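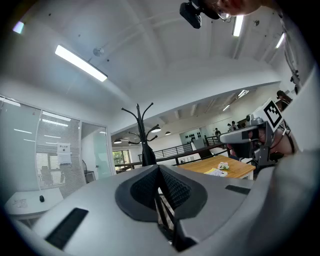
The mezzanine at Turken, second gripper at right.

The left finger had begun to stick at around 3 millimeters from closed. Jawad Swati found it in the log before he felt it in the trigger. The width trace came down in a clean slope, stopped, held for a fraction of a second, and dropped the rest of the way. On the right-hand unit the slope ran to the bottom without a step.

He wrote the unit number on the service sheet and the word "stiction" after it, then crossed out the word. The sheet asked for symptoms. Causes went in the next column, and only after the cover was off.

The procedure was Wurkov's. Wurkov had left in the spring for a job with better hours, and the procedure had stayed in the shared folder under his name, 10 steps, none of them longer than a line. Step one was to power down. Step two was to power down the other one as well. Swati had once asked him why, and Wurkov had said that they were a pair and should be treated as a pair, and had gone back to his screws.

He disconnected both. He laid the left unit on its back on a cloth and took out the cover screws in the order given, which was diagonal. The cover came away with a small click at the rear tab. Inside, the rail was dull for most of its length and bright in one place, a band as wide as a fingernail.

He looked at the bright place for some time.

The rail was a Jafri part, rated for 2,000 hours between greasings. The sheet said it had run 200. He wiped it with a lint-free cloth and looked at the cloth. There was a gray smear, and in the smear a single fiber, dark blue, curled like an eyelash. He put it on a square of tape and stuck the tape to the sheet. In the column for causes he wrote "fiber," and then, as the column had room, "blue."

Step six was grease, a bead the size of a grain of rice at each end of the rail. Step seven was to move the carriage by hand through its full travel until the grease was even. He did this more times than the step required. The carriage ran to the end, met the stop, and came back. The bright place passed under it and could not be felt.

He closed the cover, seated the finger pads, and checked the seam against a strip of paper. The strip held at the top of the pads and slid at the bottom. He loosened the left pad, turned it by less than he could see, and tightened it again. Now the strip held all the way down. 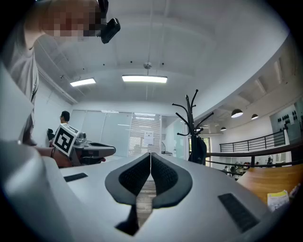 Calibration took both units, powered in order, left and then right. Fully open, hold. Fully closed, hold. The software accepted the first value and asked for the second. He pressed the trigger and watched the trace come down the screen in one line, no step, and settle at zero.

It asked him to repeat. It always asked once. Pondeck, the program was called, after somebody's village, and Wurkov used to answer it aloud. Swati repeated the closure. The trace lay on top of the first one so exactly that the plot showed a single color.

Step nine was the marker check. He held each cube square to the reference camera, then tilted it until the reading dropped out, and noted the angle. Left and right agreed to within a degree. He entered both.

Step ten was the date and a signature. He wrote 8 September 2025 and signed. Above his line were the earlier entries, most of them in Wurkov's upright hand, going back to the previous October. He read up the column for causes. Dust. Loose screw. Grease, old. Then, near the top, against the same unit, there was a square of yellowed tape.

He bent closer. Under the tape was a fiber, dark blue, and beside it one word in pencil, pressed hard enough to dent the paper.

"Mine."

Swati looked down at the cuff of the work jacket on the back of the chair. It had hung on the same hook all summer, and he had been wearing it since the mornings turned cool. He put it in his bag, capped the grease, and ran the left unit once more from open to closed.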